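白色台面的日常清洁与养护

斯塔德洛(Stadlow)公寓住户服务处 编
适用范围:各楼层公用厨房、手工室及住户室内的白色哑光桌面与台面

一、总则

白色台面使用频繁,污渍显眼,清洁方法不当时容易发黄、起毛或留下擦痕。本说明供住户及各楼层值日人员参照执行。台面出厂资料与本说明不一致的,以出厂资料为准。无法确认台面材质的,请先按第三节的方法在隐蔽处试擦,再处理大面积污渍。

本说明不适用于天然石材台面和上油木质台面。上述两类台面的养护办法另见服务处公告栏。

二、用品准备

每间公用厨房的水槽下柜内应备有下列用品:

超细纤维布,浅色与深色分开放置,浅色布用于台面,深色布用于炉灶及地面,不得混用。
中性洗洁精一瓶。
软毛刷一把,用于清理台面与墙面交接处。
塑料刮片一枚,边角须圆滑。
喷壶一只,内装清水,每周换水一次。
小苏打一罐,罐盖应随时拧紧。

钢丝球、金属铲、去污粉以及带粗糙面的百洁布一律不用于白色台面。粗糙面会把哑光表面局部磨亮,磨亮后无法恢复,斜看时成一片一片的花斑。

含氯漂白剂仅限用于水槽和排水口。确需在水槽附近使用时,应先把台面边缘用干布盖好,戴手套操作,保持通风。漂白剂不得与酸性清洁剂、洁厕剂或含氨产品同时使用,也不得先后倒入同一容器。

三、试擦

首次使用任何一种清洁剂之前,选台面背侧靠墙处或桌面下沿,用湿布蘸少量清洁剂轻擦,静置片刻后以清水擦净,待完全干燥再查看颜色和光泽。潮湿状态下哑光面颜色偏深,不能据此判断是否变色。

试擦后出现发黏、发白或光泽变化的,应停止使用该产品,并将产品名称告知服务处。

四、每日清洁

每日清洁安排在晚餐使用时段结束之后。次序如下:

先将台面物品全部移开,包括调味瓶、砧板和充电线。只擦物品之间的空隙,会在瓶底周围积出一圈油渍,日后较难去除。

用干布或软毛刷把碎屑扫入手中或簸箕内,不要直接推到地上。砂糖、粗盐和面包硬屑都能划伤表面,须在上水之前清走。

将超细纤维布浸湿拧干,以不滴水为度,由里向外按同一方向擦拭。布面脏了即翻折换面,四面用完后清洗。

有油污的部位,在一盆温水中加数滴中性洗洁精,擦过之后必须再用清水擦一遍。洗洁精残留会使台面发涩,更易吸附灰尘。

最后用干布收干。水龙头周围和接缝处尤其要擦干。

物品归位前请擦净瓶底和砧板底面。

五、常见污渍的处理

茶渍、咖啡渍。取小苏打加少许清水调成稀糊,用指腹隔着湿布轻轻打圈,随后清水擦净。糊不可过稠,也不可久敷至干结。

酱油、咖喱、姜黄。此类污渍应在发现后立即吸干,用布按压,不要来回抹。已经渗色的,先用洗洁精水擦拭,仍有黄印时再以小苏打糊处理。姜黄残留的淡黄色有时会在日光下逐渐变浅,可观察几日,不必反复用力擦。

圆珠笔、记号笔。在棉签上蘸少量酒精,由笔迹外缘向内擦,每擦一次换一支棉签。酒精易燃,使用时应关闭炉火,远离热源。此法须事先试擦。

胶带残胶。以塑料刮片平贴台面推起厚胶,余下薄胶用棉签蘸食用油润湿后擦去,再用洗洁精水除油。不得使用刀片。

面团、米糊。先用湿布覆盖使其变软,再以塑料刮片轻推。干刮容易连带划伤台面。

蜡滴。用布包冰块冷敷,待蜡变脆后以塑料刮片推起,残余部分按油污处理。

水垢。台面上的白色水垢可用稀释的白醋擦拭,随即以清水擦净。白醋不得流到邻近的石材窗台上。

六、金属痕与划痕的区分

锅底、盆底及餐具在哑光台面上拖动,常留下灰色细线。此类灰线大多是金属附着在表面,台面本身未必受损。区分时,先用湿布擦拭,再以指甲轻轻横向划过。指甲感觉不到凹陷的,可按金属痕处理;指甲有卡顿的,应按划痕登记。

金属痕的处理方法为:湿布蘸少量小苏打糊,沿线的方向轻擦数次,清水洗净,收干后检查。仍有残留的,可隔日再做一次,不宜一次擦到底。

划痕不得自行打磨或涂抹修补膏。请填写报修单,写明楼层、房间和所在位置。砂纸打磨后的痕迹往往比原划痕更明显,服务处在布罗凯特伍德(Brorketwood)楼曾因此更换过整块台面,材料费为400元,由使用楼层分摊。

检查时应将台面清空,在均匀的顶光下看一遍,再换低角度侧光看一遍。浅灰色的细小痕迹在强光直射下不易察觉。 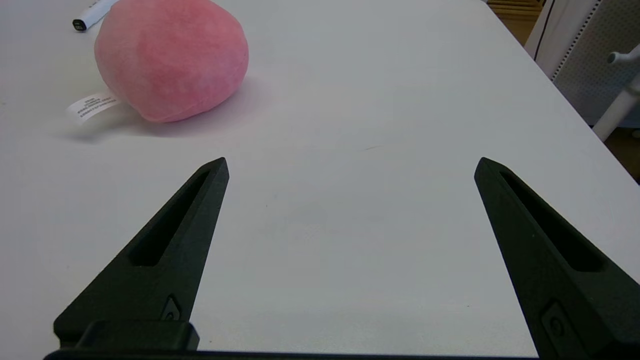 白色哑光台面,中部有一道较短的浅灰色细痕,另有少量细小斑点。

对于散落的小点,应先判断是灰尘、碎屑还是表面斑点。干布轻拂即去的为灰尘;拂不去的用湿布擦拭;仍然存在的不必处理,记录位置即可。用指甲抠挖小点会造成真正的凹坑。

七、日常保护

热锅和烤盘应放在隔热垫上。隔热垫底部须干燥,潮湿的垫子下面容易留水印。

切配一律在砧板上进行,包括开拆包裹。台面边缘不得用作开瓶支点。

陶器及石质器皿底部未上釉的,请加贴毛毡垫。毛毡垫每季检查,沾上沙粒的应更换。

白色台面避免长期覆盖深色桌布或彩色印刷品,受潮后可能染色。手工室裁剪、上胶时应铺垫板,作业结束后将垫板竖放晾干。

靠窗台面每隔一段时间调换物品位置,以免日晒不匀形成色差。

八、值日与登记

各楼层值日表张贴于公用厨房门内侧。值日人员离开前应确认台面已收干、抹布已洗净晾开、水槽下柜门已关闭。抹布不得搭在台面上过夜。

台面情况每年11月普查一次,由洪以安(Yi-an Hong)负责低层,安布罗斯·埃伯哈德(Ambros Eberhard)负责高层。普查前请各楼层自行清空台面。

报修单及补充用品的申领单可在底层服务窗口领取。对本说明的修改意见,请书面交锡丽·佩索宁(Siiri Pesonen)。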